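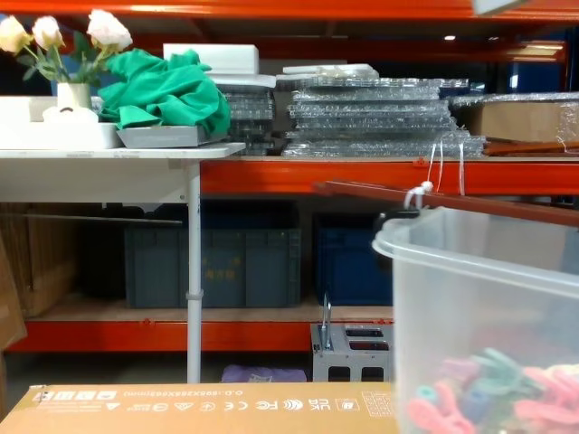

Small Tips for Building a Robot in a Room That Was Already Full

We've been building at Sillar since December, in the half of the workshop that the storage hasn't claimed yet. What follows is the stuff I wish had been taped to the door. Very little of it concerns robotics. Most of it concerns the floor.

Put a handle on everything.
Plastic bins were designed by people with fingers. The rim is slick, the sides flex, and a gripper that does beautifully on a wooden block will slide off a bin like a cat leaving a bath. Lay a rod across the top and zip-tie it to the bin. Now you have something round and stiff to close on, and the bin comes along for the ride. Pull the ties tight, then load the bin and pull them tight again, as the first time never counts. Snip the tails flush. They scratch.

Let the rod stick out past the bin on both ends. You can always saw some off later, and I have yet to find a saw that adds any.

Fill the bin with something dull.
Your first load should be light, cheap and hard to break. Clothespins are good. We had a practice script called Jomness that could empty a bin onto the tiles in under a minute, which was the opposite of its purpose, and I was glad every time that we hadn't used the good screws.

Deal with cables before lunch.
You will tell yourself that you'll bundle them when the layout is final. The layout is never final. Do it badly now with whatever ties you have left over from the bins, and redo it when it annoys you enough.
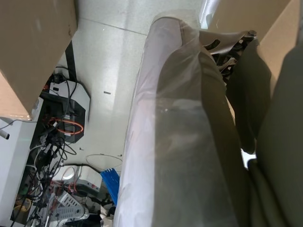
Label both ends of every cord, including the ones you are certain about. Masking tape and a marker will do. My own labels ran to "not this one" for a while, and I can report that the system has limits. Keep plastic sheeting and packing film away from wheels, chair casters included. Sweep up snipped tie ends at the same time.

Pick one shelf and stop moving it.
If the robot has to work near your storage, the storage needs to sit still. Estíbaliz Pastor, who shares the room and owns most of its opinions, put tape marks under the crates after our arm spent an afternoon reaching with great confidence for a place where a crate used to be. Heavy crates go low. Wrapped panels go up top, where they can be shiny out of reach. 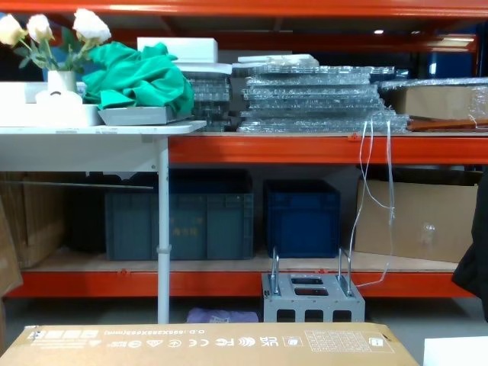

Loose string is the other thing. Anything dangling from a shelf will find a joint sooner or later, so tie it up or cut it off. Same goes for hoodie cords and lanyards. And keep the stop button somewhere you can hit it without leaning over the arm.

Save the big boxes.
A large flat carton makes a decent work mat and a decent knee pad. Ours also taught Lindsay (the arm, named after a lamp) that printed letters are not objects, a lesson that took 3 evenings. If your vision setup gets excited by logos, flip the box to a plain side or throw an old sheet over it.

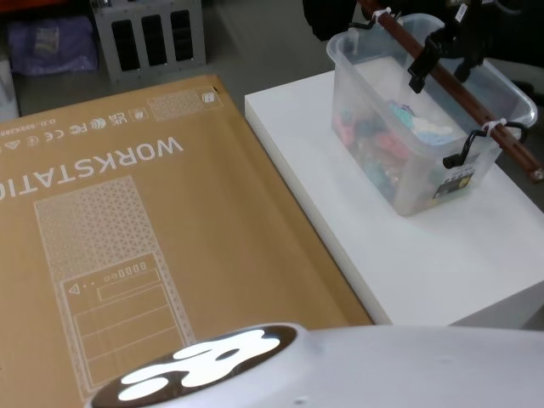

Rod across the bin, two zip ties, box printing upside down.

Check the ties for white stress marks every few weeks and replace them when they look tired. A bag of spares costs less than the bin.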